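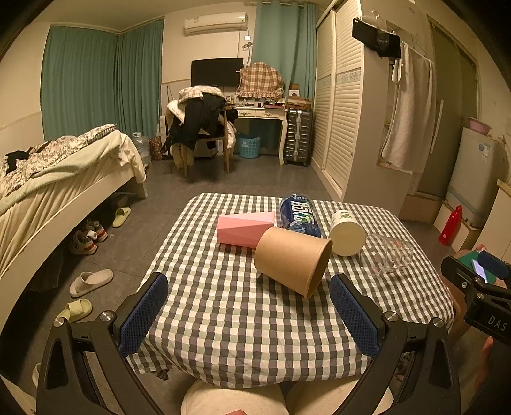

I stopped buying lunch at work in November, and I have kept a list of what I spend on food ever since. The old habit was a sandwich and a coffee from Zorar, the place on the corner, and over the first stretch I saved $300 without trying very hard. Drinks were the harder part. I used to pick up a plastic bottle like the dark blue one on the checkered tablecloth nearly every afternoon, and now I fill a jar at the sink before I leave the house.

Most days I pack rice and beans, or soup if there is some left. Glenys Howells gave me her lentil recipe, which makes enough for several days and freezes well. I leave out the celery. The onions need 25 minutes on low heat — she is strict about that, and she is right.

I still buy lunch when my sister is in town. Last time we went to Wuketti and split the fish, and I wrote that down too. The next thing to look at is the grocery bill, mostly cheese. I have the receipts in a shoebox and will start on them this weekend.

© Trillurmont | Contact | Back to top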